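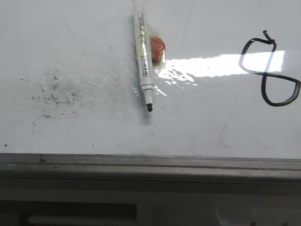
Speaker notes – Trekdale robotics club, whiteboard project
Slot: 2.40 pm, straight after the Skesov line followers

Slide 1. Say who we are. Club meets after school, no entry test. This was our first project with an arm.

Slide 2. The task. Pick up a marker, draw one closed loop on the board, put the marker down. Sounds small. It took the group until August.

Slide 3. The parts. Arm kit from Pelletier, bought second-hand. Two servos replaced. Board is the ordinary one in the room, so glare was with us from day one.

Slide 4. The numbers. 358 attempts logged, 111 complete loops. Read both out slowly. Most failures were at the pick-up – the fingers closed a bit too high and the marker turned.

Slide 5. What we changed. Softer finger pads. Slower last part of the approach. Lamp moved to the side, which helped the camera find a white barrel on a white board.

PAUSE for the video. If there is no sound, carry on talking.

Slide 6. Pen pressure. Too light and the line breaks, too hard and the tip spreads. We used a spring in the holder. Pass the holder round.

Slide 7. Next term. Wiping the board, then letters. Trurnitz students are trying the same task with their own arm and will share their log.

Questions. Leave the log sheets on the front desk.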